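Section 9. Setting up the drying rack

I keep my rack out all the time, so do this once and you're set!

1. Wipe down the tabletop and let it dry.
2. Stand the rack near the edge, flat on its base, with plenty of open table beside it (you'll want that for the big bowls).
3. Press lightly on each corner. If it rocks, turn it end for end and try again.

Note: Cups go on last. I used to load mine first and then had to move every one of them to fit the plates.
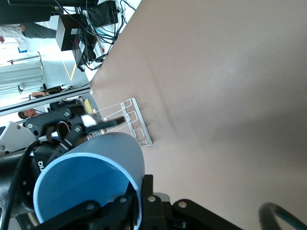 4. Pick up each cup low on the side, keeping your fingers off the rim, and set it mouth down at a slight tilt so the water can run out.
5. Leave a little gap between cups. Mine need 14 minutes before I towel them, longer in January.

Caution: Don't hang heavy mugs on the thin dividers. They bend, and I've never gotten one really straight again.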